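Community Lunch Program: Progress Report to the Lellow Fund
Apr 15, 2019

This report covers the second half of the grant period, through the end of March. It follows the headings in the grant agreement, with spending at the end.

Meals served

We served 859 lunches at the Clonatau hall during the period. Attendance was lowest in the two weeks of heavy snow, when the side road was not plowed until late morning, and it recovered once the bus was running on its normal schedule. Most people who come are over 65 and live within walking distance. A smaller group comes in from Mullard on the county bus, which drops them off a little before noon.

The menu now changes weekly. Soup and noodles are the most requested meals and also the cheapest to make, so they come up more often than we first planned. Baked fish was dropped after two tries. It did not hold well between the oven and the second seating.
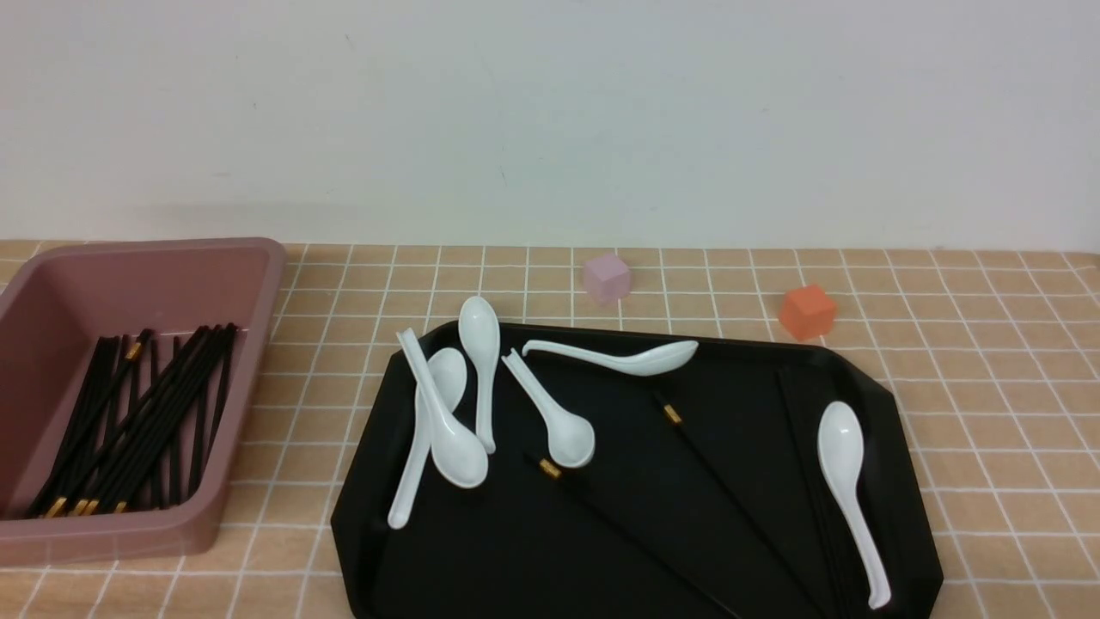

The second seating was added to deal with the line at the door. People sign up for 11:30 or 12:45 when they arrive, and regulars can keep the same time from week to week. A few have asked for a later option on Fridays. We do not have the kitchen hours for it under the current budget.

Kitchen and equipment

The old dishwasher was replaced in the first week of the period. The new unit needed a larger drain line than the one in the wall, and the plumbing work added $3,000 that was not in the original budget. We covered it by delaying the purchase of a second freezer. The Fund approved this change in writing.

The walk-in cooler passed its county inspection. The inspector asked for a new thermometer on the inside of the door and a written cleaning schedule. Both are in place.

Dry goods are now ordered from Masanja every other week. Before that we bought from three different stores and spent a good part of each Monday driving. Prices on rice and canned tomatoes are slightly higher, but deliveries have been on time and there are fewer receipts to track.

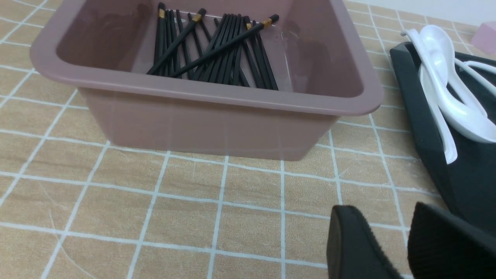 Delivered meals

Home delivery began as a trial with 16 households, all on the north side of town. Drivers leave at 11:00 and are normally back by the start of the second seating. The insulated bags we started with were too small for the soup containers and have been exchanged. One route had to be split when the bridge was down to one lane.

We asked households to fill out a short card. The main complaint was that labels did not list ingredients. Labels now list them, along with heating directions.
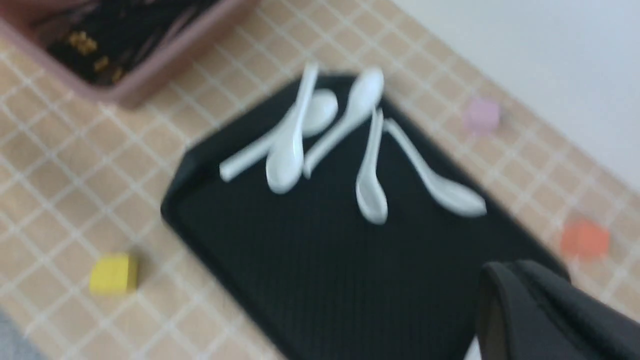 Reading time: 3 minutes

Spending and next steps

Food costs were close to budget. Fuel ran over, mostly on account of the delivery route, and printing came in under. The full ledger is attached.

For the next period we plan to keep the two seatings, continue delivery to the current households, and get new quotes for the freezer. We are also asking the county whether the bus stop can be moved to our side of the street. A request to carry the unspent printing money over to fuel will be sent separately.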